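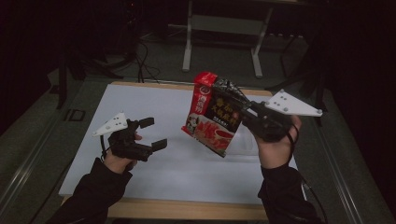 Hotpot seasoning packet, held by its top corner over the white board.

PANTRY NOTES -- FLEXIBLE PACKETS, SORTING AND STORAGE

The dry goods shelf at Skuvis was re-sorted in January. The inventory now stands at 118 sealed packets, most of them hotpot bases and other seasonings. Aivar Kuusk has revised the handling sheet, and the main changes are given below.

Full packets are picked up by the crimped top edge or a top corner. The contents settle toward the bottom, so the packet hangs steady and the front label stays readable. Do not lift from the middle of the panel.

Snack wrappers are handled as a separate class. They fold and twist under light pressure and can be gathered several at a time.
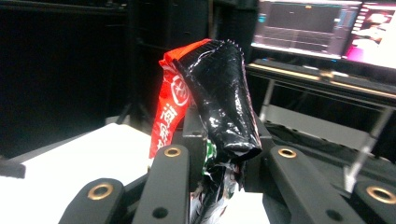

Three crumpled wrappers gathered together: red, black and silvery.

Foil wrappers go in the narrow bin at the end of the bench. Flatten them first -- a twisted wrapper takes up far more room than a flat one. The bin is emptied when it is almost full, normally after 15 sorting rounds.

Before shelving, each packet is laid flat with the printed side up and the seams are checked.
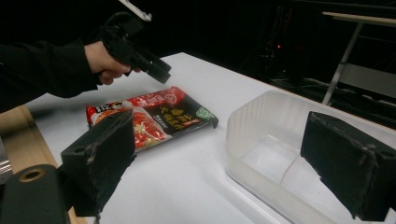 A packet with a split seam goes to tray 2 and is entered in the log by product name. Soft or slightly wrinkled bags are acceptable if the crimp is intact. Labels face outward on the shelf, red packets on the lower level.

Arūnas Šimkus is keeping the log until the Grīnberga shelving arrives. Corrections to the sheet should go to Aivar.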